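Packing Helpers Wanted for Children's Holiday Cases
Hutimden, Bendale site

Hutimden prepares travel cases for families who send their children to summer camps and to grandparents. The parents tell us what the child needs, we pack it well, and the case is ready for the journey. Our busiest month is June, and we are looking for two more packing helpers to join our small team in Bendale.

The work is done with hard-shell children's suitcases, which close with a zip and have a combination lock. You must be patient with small dials and small zip pulls. Every case is opened, filled, closed and checked before it leaves the table.

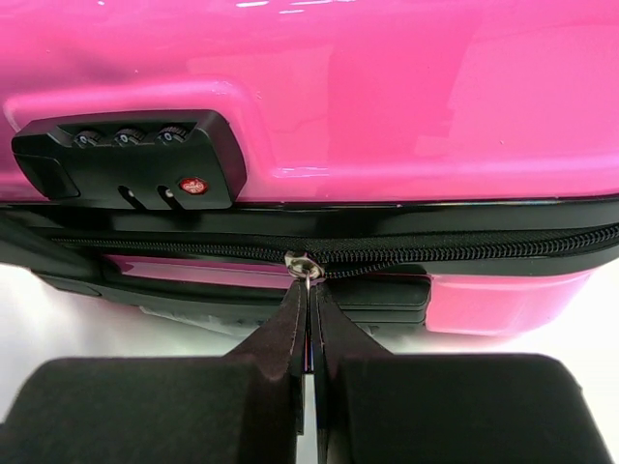
Your daily tasks will be to fold and roll clothes, to put shoes in bags, to compare the contents with the family's list, and to write down the lock code on the correct card. A mistake with the code makes a very unhappy child, so we ask you to read it twice. Heavy things go at the wheel end.

We pack many kinds of cases, plain ones and ones with pictures on the shell. Please handle the printed side with care and do not slide it over the table, as scratches can be seen easily.
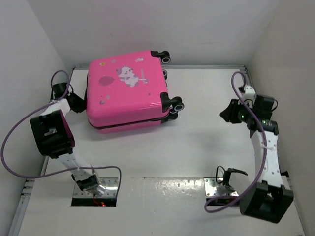

A pink children's case with a cat-like character on the shell

Clothes are the largest part of the work. Soft fabrics are more difficult than they look. T-shirts lose their shape if they are folded in a hurry, and the sleeves come out at the side when the case is closed. We will teach you our way of folding on your first day.

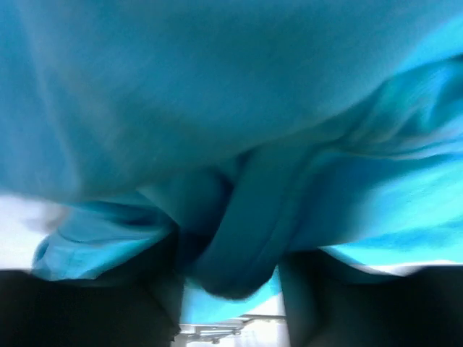
Soft turquoise fabric with loose folds

We offer 3 shifts per week, paid weekly, and free tea and coffee. Experience is welcome but it is not required. You should be able to stand for some hours and to read a list in English.

To apply, please send a short letter to Lesego Hendricks, quoting reference 289, before 29th February. Questions about the shifts can be sent to Mio Kaneko.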